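Vendel laundry basket, 2 months in

Bought with my own money. Posting this fast between loads so sorry for typos.

Short version: good basket, annoying handles, buy it if you fold at a table.

I had a Mernska before. Tall one, canvas, looked nice in the hallway. Useless for folding. Everything you want is at the bottom, so you're in there up to the elbow digging for the other sock. Went with the Vendel because it's plastic and low enough to reach into without standing up. White, medium size. They do a gray too but it was out of stock when I ordered.

What I like. Light. Wipes clean with a damp cloth. Doesn't tip when you pull a sleeve out from under the pile, which the Mernska did constantly. Weighed it on the kitchen scale, 700 grams empty. Fine to carry up two flights with one arm.

What I don't. Handles are just cutouts and the inside edge is rough. Not sharp exactly but with a full load of towels you feel it. I took a nail file to mine, helped a bit. Should not have to do that on a new basket.

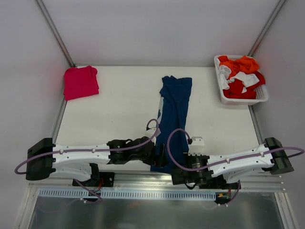 Folding routine, for what it's worth: basket in the back corner, finished stack in the other one, middle of the table clear for whatever I'm on. Long stuff goes lengthwise first, into a strip, then up from the bottom. Shirts end up square and stack okay. Sandamali Mridha commented on my last review that she sorts by color before folding. Tried it. Too slow for me, I just grab whatever's on top.

Capacity. They say up to 155 liters on the listing for the set, wich I think means all of the sizes added together?? Confusing. The medium takes one normal wash, heaped. Bedding no. A king duvet cover on its own fills it and flops over the side.

Air gets through the sides ok. I still wouldn't leave damp stuff sitting in it overnight.

Delivery was slow and the box was crushed on one end but the basket was fine. Barrera has them in store if you'd rather feel the handles first, and I would.

4 out of 5. Would be 5 if they they fixed the handles. Will update in October if it cracks. Dryer's beeping, gotta go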